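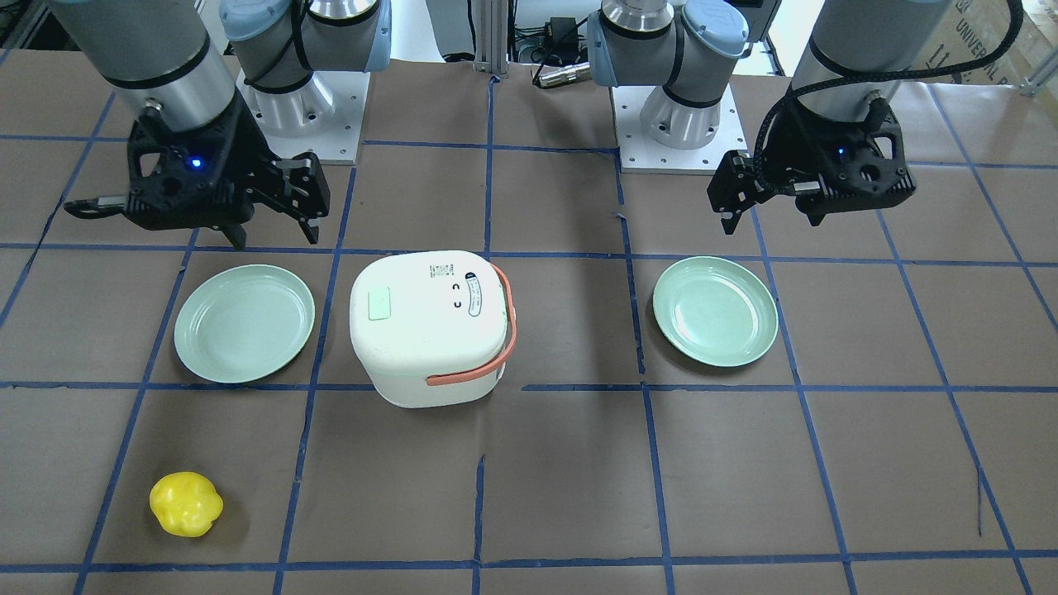 **Rice cooker** is the usual name for a lidded pot, nearly always electric, that boils or steams rice and then stops cooking, or drops to a gentle keep-warm heat, without being watched. It is one of the most quietly brilliant things in a kitchen. You put in rice and water, press one switch, and get on with the rest of supper.

## How it works

The simple kind has four main parts: an outer body, a removable inner pot, a heating plate and a thermostat. The thermostat sits in the middle of the plate and presses against the underside of the pot.

The clever bit is what the thermostat is waiting for. While there is free water in the pot, the contents stay at 100 °C or very close to it, however long the heater runs. Once the rice has soaked up the water, or the last of it has boiled away, the temperature at the bottom of the pot begins to climb. The thermostat feels the rise and trips the switch. In many basic models this is done with a small magnet that loses its pull above a set temperature, so the whole business of cooking perfect rice comes down to a spring and a magnet letting go of each other!

More expensive cookers use sensors and a small computer to change the heat as they go. Some heat the pot by induction, which warms the metal of the pot itself, and some cook under pressure.

## Sizes and shapes

Small cookers suit one or two people and may draw as little as 200 watts. A middling family cooker is often rated at 700 watts, and catering models go a good deal higher. Capacity is commonly given in cups, and this catches people out: the cup that comes in the box is usually the Japanese *gō* of 180 millilitres, smaller than the cup found in most recipe books. Makers also differ on whether they mean cups of raw rice or cooked.

Round bodies with a loose lid are the oldest pattern and still the cheapest. Hinged lids with a catch hold in more steam. White has long been a favourite colour for the body, often with the handle or switch picked out in something brighter, and a cheerful handle does look splendid on a worktop.

## Cooking in it

Rinse the rice until the water runs nearly clear, drain it, and tip it into the inner pot. Dry the outside of the pot before it goes in. A stray grain stuck underneath will hold the pot off the plate and spoil the timing.

Long-grain white rice takes a little more water than short-grain, and brown rice takes more again, along with a longer cook. Forty minutes is common for brown, and some machines want 44 or even longer on a full load. When the switch clicks, leave the lid shut for another ten minutes so the moisture evens out from top to bottom. Then loosen the rice with a flat paddle, cutting down and folding over so the grains stay whole.

The crisp golden layer that sometimes forms at the bottom is prized in a good many countries. In Iran it is *tahdig*, in Korea *nurungji*, and there are people who will happily give up the rest of the pot for it.

## Beyond plain rice

Porridge, lentils, barley and steamed puddings all do well. So do vegetables, especially in models with a tray that sits above the rice. Yellow bell pepper is a lovely one to try: cut into strips and laid on top for the last few minutes, it keeps its colour, sweetens, and lets a little juice run down into the grains. Stirred in raw at the end it stays crunchy, which is just as good in a different way.

The cookery writer Kamil Zelenák, whose booklet *Supper at Ocampo* is devoted to one-pot meals, serves pepper rice on shallow plates with a raised rim. He argues that a bowl keeps steam in and turns the bottom spoonfuls sticky, while a plate lets the rice breathe. Pale green is his choice of crockery for anything yellow, and it's hard to quarrel with him.

## Care

Unplug the cooker and let it cool before cleaning. The inner pot can be washed with a soft sponge, though metal spoons and scourers will scratch a non-stick lining. The outer body should never be put in water. Wipe the heating plate with a barely damp cloth, and empty the drip cup if there is one.

Cooked rice should not be left sitting at room temperature. Cool it quickly, refrigerate it within an hour, and eat it within a day.

## See also

- Steamer
- Donabe
- Slow cooker
- Rice paddle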